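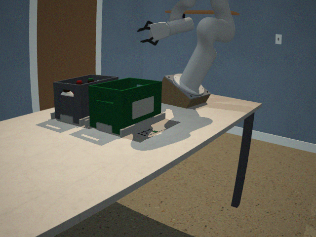 # Delays in Applying Software Updates on Shared Laboratory Computers

Project report, second-year course in Systems Administration
Author: Đinh
Submitted 2/1/26

## 1. Purpose

This report examines how long security updates take to reach the shared computers in the Lanberg teaching laboratories, and what accounts for the delay. The project was limited to desktop machines used by students. Servers, staff laptops and personal devices were excluded.

The work was prompted by a notice from the department asking all users to restart their machines before leaving. Many machines continued to report an outdated browser after the notice had been posted, and the department had no record of which ones or for how long.

## 2. Background

Laboratory computers at Lanberg are built from a standard disk copy maintained with Imgate, the department's imaging tool. Imgate installs the operating system, the browser and the course software in one operation. Once a machine has been built, updates are handled by a separate scheduler, which downloads them at night and applies them at the next restart.

Two points follow from this arrangement. A machine that is switched off at night receives nothing. A machine that is left on but never restarted holds the update without applying it, and continues to run the old version.

## 3. Method

The inventory listed 379 eligible machines. A small script, named Prulia for the purposes of the project, was placed on each one with the permission of the department. Prulia recorded the following at every login:

- the installed browser version and the version in use
- the time of the last restart
- whether an update was waiting
- free space on the system drive

No user names, browsing records or files were collected. Log entries were sent to a single project folder and deleted from the local machine after transfer. Each machine was limited to 1000 entries so that a fault in the script could not fill the drive.

A version was treated as outdated if a security release had been available for more than one full day. The combined log was capped at 3000 entries for manual review, drawn evenly from all rooms.

## 4. Findings

Of the machines in the inventory, 45 were still running an outdated browser at the end of the observation period. They fell into two main groups.

The larger group had downloaded the update and was waiting for a restart. Most of these machines were in rooms that stay open late. Users there tend to lock the screen or log out, and the scheduler does not treat either action as a restart. On several machines the browser showed its own update prompt, but a standard user account could not complete the installation.

The smaller group had not downloaded the update at all. These machines were connected to power strips that are switched off when the rooms are closed.

A separate problem was found in the Imgate copy itself. The browser included in it was several releases old, so any machine rebuilt after a fault returned to service in a vulnerable state and remained there until the next successful overnight run. The inventory listed such machines as current on the basis of the rebuild date alone.

Free disk space, which had been expected to matter, showed no clear connection with the delays.

## 5. Limitations

Prulia records data only at login. A machine that was not used during the period produced no entries, and its state was checked by hand. The report therefore cannot state exactly when such a machine became outdated. The project also did not look for signs of attack, and no statement is made as to whether any machine was affected by one.

## 6. Recommendations

1. The scheduler should force a restart once each night when no user is logged in.
2. Power strips in the teaching rooms should be labeled and left on.
3. The Imgate copy should be refreshed after every browser security release, beginning with the copy due in March.
4. The inventory should record the browser version in use in place of the rebuild date.

The first and third items require a change to department procedure and have been forwarded in writing. The Prulia script and its configuration file are held in the course repository.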